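Search this site
Type and hit enter

Old desktop, new job (maybe)

Quick one, dinner's in the oven. So I've been trying to decide if I keep the old tower going or give up and get a laptop like a normal person. Made a list Thursday. Lost the list.

For keeping it: it's paid for. It has 2,472 photos on it that I never backed up. Yes I know. And a used processor from Ledness was 38 dollars with shipping, so not exactly a big gamble. 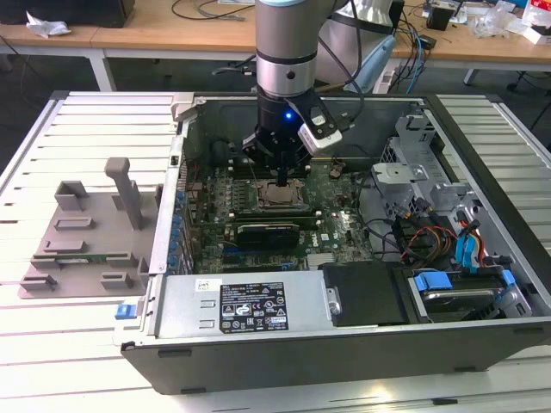

Against: the noise. Also the electric bill, and my desk is tiny. A refurbished laptop was 229 at Enico last I looked, probly gone by now. No photos on it, obviously, so I'd still have to do the copying part, the part I keep putting off.

Asked in the comments last time what people do with theirs. More than 40 replies!! Thank you. Mostly "back up first" in various tones of voice.

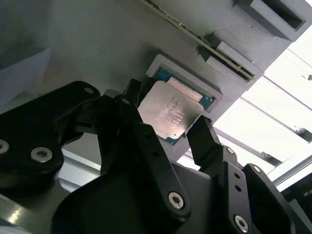 Is an old desktop still worth using for everyday stuff? For email, bills and a bit of video, sure, as long as it still gets security updates.

Games are another story. I don't play any so whatever.

Anyway, did half the backup last night onto the little drive. Slow. Went to bed. 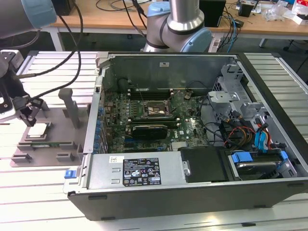 Other half tonight if I remeber. Then the vacuuming, then the spare room, where the printer box has been sitting since September. Timer's going, more later.

We use cookies to remember your settings. OK / Learn more

Contact | Copyright Momia | Back to top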